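How do I keep apple slices from going brown before the evening?

I cut apples in the morning for my daughter's snack at 2, and they look sad by then. Lemon makes them sour – she refuses.

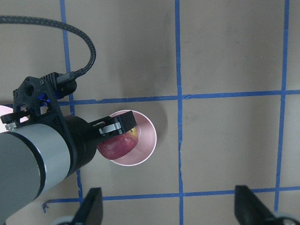

Last updated: August

I have tried a closed tub and cold water.
– Grorlow

Use salt water. A small pinch in a cup of water, five minutes, then rinse well. It does not taste salty.
– Trimatov

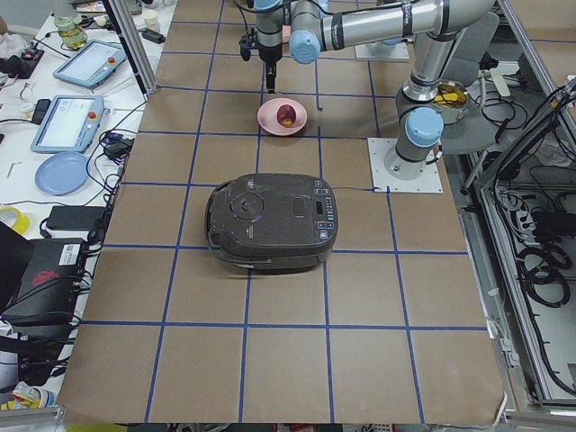

Rice cooker on brown paper

Rinsing is important, I forgot it once and it was not nice.

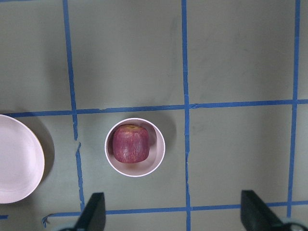 Honey also works, one spoon in a glass of water. My mother did it like this for every school trip. If your worktop is plain, mark it with strips of blue tape and give each batch its own square, then you can compare honey and salt. Dry the slices before packing.

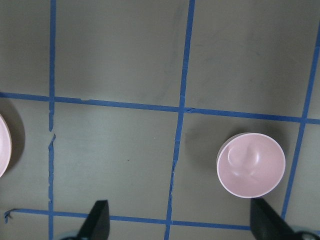 Choose also a variety that browns slowly, the market seller will know.
– Risska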